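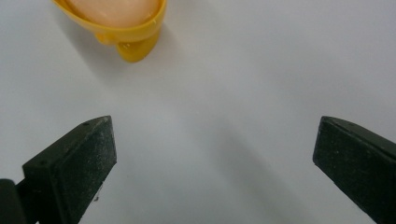
The fingers are open and the yellow piece is still ahead of them, on the plain white surface.

Software corner: when to start closing

12 shares | 3 comments

In the last months the perception group has worked on one small question inside the Minilora project: at which moment must the controller begin to close the fingers? It sounds like a detail, but most of our failed grasps in November came from exactly this point. The fingers started to move too early, and the tips pushed the object away.

The old rule was simple. The detector gave a box around the object, and when the box was large enough, the closing command was sent. For a matte block this works well. For a shiny or translucent object, such as the yellow shell with the peach-colored dome, it works badly. The highlights move when the camera moves, so the box changes its size from one image to the next. Also, a part of the object can be outside the view, and then the box is smaller than it should be.

Dirk Vanhove has now replaced this rule in Trnka, our planning module. The new version estimates the position of the object relative to the line between the two finger tips. Closing is permitted only when the center of the object has passed this line for 8 images in a row. If the object touches the border of the image, the estimate is marked as incomplete and the planner continues to approach slowly.

For training we used 3,240 labeled images from the hand-held tool. Soft shadows on the white surface were a problem in the beginning, as the segmentation liked to take them for a part of the object. We added a separate shadow label, and this helped more than the larger network which we tried before. On the test set of 104 grasps, the old rule closed too early in 39 cases, the new one in 8.

The remaining cases are mainly small objects that roll. We do not have a good idea for them yet, and suggestions are welcome.

The code is in the Trnka repository, in the branch "close-gate". Please do not merge it into the Drillov setup before the camera there is calibrated again. Questions can go directly to Dirk.

Like (17) | Share | 3 comments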